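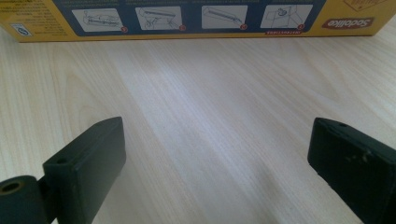
Progress report: Laketti stairwell and hallway refresh
To: Anca Moldovan
From: Bianca Avram
Period: June

Dear Anca,

The stairs are going well. The hallways are going at the speed of hallways.

Walls. All 9 landings are painted in the chalky green we agreed on after the long meeting about greens. Two residents have told me it's too dark and one has told me it's too light, so I am leaving it alone. The ground floor needs a third coat where the old burgundy keeps coming through like a guilty conscience.

Lighting. The new wall sconces from Maihi are up on floors one to five. They throw light upward, as promised, and have introduced us to a number of cracks we had not previously met. Filling those has cost two extra days of plastering. I'd suggest warmer bulbs for the upper floors, where the stairwell has no window and everyone looks slightly unwell.

Runner. Zivside delivered the stair carpet, all 20 rolls of it, and 18 were the right color. The other two are what their office calls "oatmeal" and what I call beige. Replacements are promised, though I've stopped asking for dates over the phone and now ask in writing. Fitting starts from the top floor down once they arrive.

Handrail. Stripped, sanded and oiled as far as the fourth floor. Under the brown paint is very decent oak. Please resist anyone who proposes painting it again.

Hallway storage. The built-in benches by the mailboxes are drawn but not ordered. Flitach quoted $800 per bench, then wrote again to say this did not include lids. I have asked for a price for a bench that opens.

Money. We are $259 over on plaster and filler, for the reason given under Lighting. I would like to cover it from the contingency and need your yes by email. Everything else is inside budget, mostly by virtue of not having been invoiced yet.

Next month: third coat on the ground floor, sconces on the remaining floors, the rest of the handrail, and the runner if Zivside can be brought round on the subject of beige. The bench drawings are with you for comments. The lids are on page two.

Bianca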